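Towels that smell fine until they get wet. What am I missing?

Household & Laundry > Washing

plumcrate
Okay, I've read the pinned post and I still can't crack this one. I have a stack of dark gray kitchen and hand towels that come out of the dryer smelling like nothing at all. Lovely. Then somebody dries their hands and five minutes later it's wet dog. I'm using Lerel liquid, the unscented one, warm cycle, medium load. Front loader, and I wipe the gasket (mostly). Towels are two years old or close to it.
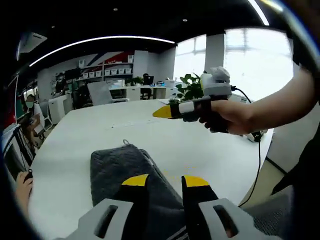 I've tried vinegar in the softener drawer for a few washes and I want to say it helped, but I think I was just hoping really hard. My sister-in-law swears by baking soda. My neighbor says throw them out. I don't want to throw them out, they're good towels!

Do I strip them? Do I boil them? I have a stockpot and no dignity.

oldtubworn
Don't boil anything yet. What temperature is "warm" on your machine? On my Canitz the warm setting comes in way cooler than you'd guess, I stuck a kitchen thermometer in a jug of the drain water once. Body oil and dish grease don't let go at that temperature, and the stink lives in what's left behind.

Hot wash, full dose of detergent, nothing else in the drum. Do that twice before you get fancy.

plumcrate
The manual says warm is 40 Celsius (it's an import, everything's in Celsius). So I guess 104. That does sound like bath water now that I type it out.

dockside_pearl
I'm going to disagree with oldtubworn a little. Hot water is fine but I'd look at the dose first. Everybody uses too much soap. I did for years, and my towels felt waxy and smelled exactly like you're describing. I cut it in half and they came back over a month or so.

oldtubworn
Too much soap was a real problem with the old powders. With the liquids they sell now I see way more people under-dosing because they read a blog that told them to use one tablespoon. One tablespoon on a full load of kitchen towels is a rinse with perfume in it, and plumcrate's doesn't even have the perfume.

dockside_pearl
Well my water is very soft so maybe that's the difference. But I know what I saw in the drum, and it was suds on the final rinse with no soap added.

mrs_fennimore
You two could both be right, it depends on the water. Plumcrate, do you know how hard yours is? Your water company will usually have it on their site someplace. Mine came in at 218 parts per million, and once I started dosing for hard water the smell was gone in two washes. I felt pretty silly about all the vinegar.

Also please hang them between uses! A towel folded over itself in thirds on the oven handle doesn't dry in the middle. Single layer, on a hook or a rail, with some air.
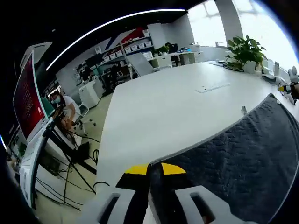
Dark gray with the woven pattern, spread out on the white table

I went through a whole phase with thick waffle towels and they were the worst offenders. They hold water forever. The thin flat-weave kind are ugly but they never stink.

plumcrate
Looked it up, and we're "hard" but they don't give a number, just a colored bar. Thanks a lot, water company.

And yes, guilty on the oven handle. Folded in thirds, every single day.

gusset77
Coming at this from the hand-me-down side. I take in a lot of used linens, and my routine is an overnight soak in oxygen bleach with the hottest water the tap gives me, then a hot wash. The water in the tub goes the color of tea. Color-safe, so dark gray should be okay, but try a corner. I would NOT use chlorine bleach on these, you'll end up with orange blotches.

The stripping recipes with borax and washing soda are okay too, but they're hard on dark colors and you really don't want to do it more than once.

oldtubworn
Agree with all of that. And run the machine empty on its hottest cycle first – if the drum smells, you're washing them in the smell.

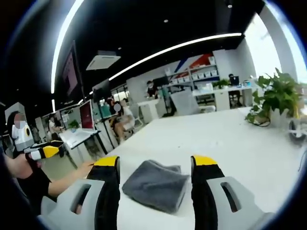

Bivville Household Swap Club – Laundry & Linens Board

plumcrate
Update! Ran the empty cycle Thursday, then soaked the whole stack overnight like gusset77 said. The water was disgusting. I called my husband in to look at it and he left again. Then a hot wash with the full hard-water dose, and I dried them until they were properly dry, some 80 minutes.

One's been by the sink all day, wet and dry and wet again, and so far it smells like a towel. I've hung it flat on one of those Higuchi stick-on rails.

dockside_pearl
Glad it worked, but keep an eye on how they feel. If they go stiff or waxy, try less soap before you blame the water.

mrs_fennimore
Yay! What did the color do? I've got a navy set I'm nervous about soaking.

plumcrate
Maybe a hair lighter? I can't really tell without an old one to hold next to them. I'd test a corner on the navy.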